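Tokivach opens head camera comparison to outside labs

SKELTTHORPE, May — Tokivach has begun a comparison of two head-mounted cameras, the Goh and the Enik, used to record hand movements for gripper control. The recordings are made in a gym and cover soft and tangled items that parallel grippers handle poorly.

The present task is a jump rope with a thin blue cord and two green handles, coiled on a pale grey floor. The wearer reaches down with both hands. Each camera is scored on whether fingertips and cord stay in view up to the grasp.

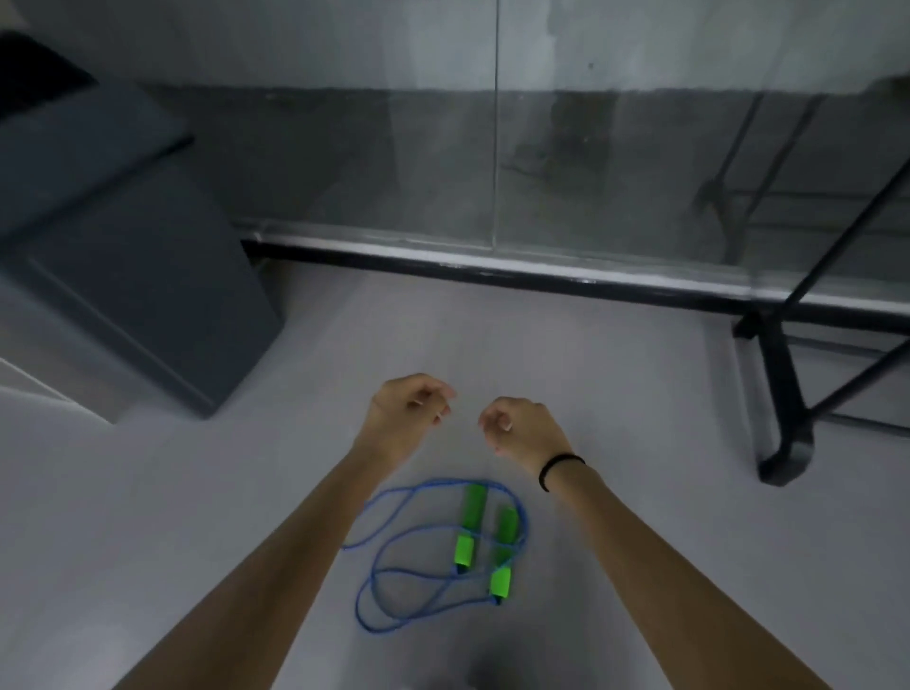 Test conditions

Each camera records 80 trials per item across 41 items. "Cord is the hard case — it crosses itself and the handles," said Naa Sowah, test lead. Controller settings stay fixed throughout.

Labs wishing to submit a camera or gripper should write to Kwadwo Ofori at the Skeltthorpe office. Units over 89 mm wide do not fit the current mount.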